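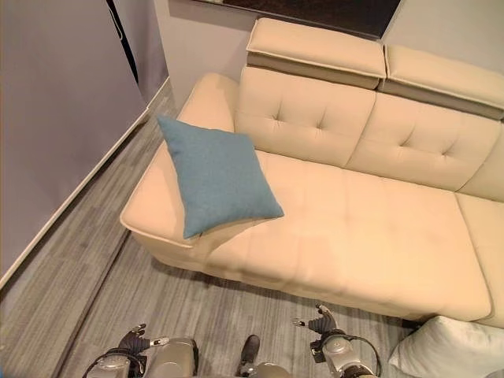 The cream leather sofa with a blue cushion at the residents' lounge in Tunstall.

New sofa for the Tunstall lounge

The residents' lounge at Trurholm House in Tunstall has a new sofa. It was delivered in July, after more than a year in which the old one stood by the wall with a blanket over its broken springs.

The new sofa is cream-coloured leather with adjustable headrests along the back. It was bought second-hand from Traden, the furniture shop on Cetidberg Road, for 500 pounds. The money came from the spring book sale and from a collection among the residents of the house.

The purchase was discussed for a long time. At the meeting before Easter 13 residents voted for leather and the others wanted fabric, as it is warmer to sit on in winter. Leather was chosen in the end, mainly for the cleaning. A spot of tea can be taken away with a soft damp cloth, and the shop advised not to use any spray that contains alcohol. A tin of leather cream was given with the sofa and is now kept in the cupboard under the television. It should be used 2 times in a year.

The colour was also a question. Some residents find such a light sofa not practical for a room where people come in from the garden, and they asked for brown. Traden had no brown one in this size, and to wait for another would have taken until autumn.

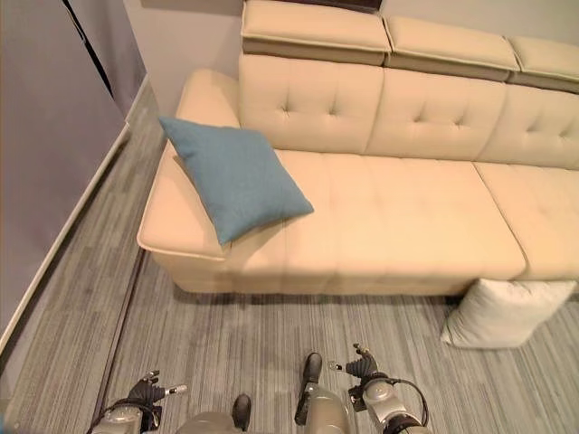
The headrests were the reason why many residents preferred this model to a simpler one. Those who watch the evening film in the lounge had complained that the old sofa was too low for the neck. The residents are asked to move the headrests slowly and with both hands, and not to sit on the armrest, although it is wide.

The blue cushion was not part of the purchase. It was left from the reading corner, where the chairs were taken out last year, and it will stay on the sofa for the moment. Anyone who wishes to give a second cushion in a similar blue can leave it at the office.

The old sofa has been collected by the council for a fee of 20 pounds. The lounge is open again every day from eight in the morning, and the film evenings continue at the usual time. The next thing on the list is the carpet, for which the house is now asking for prices. Samples can be looked at in the office until the end of the month.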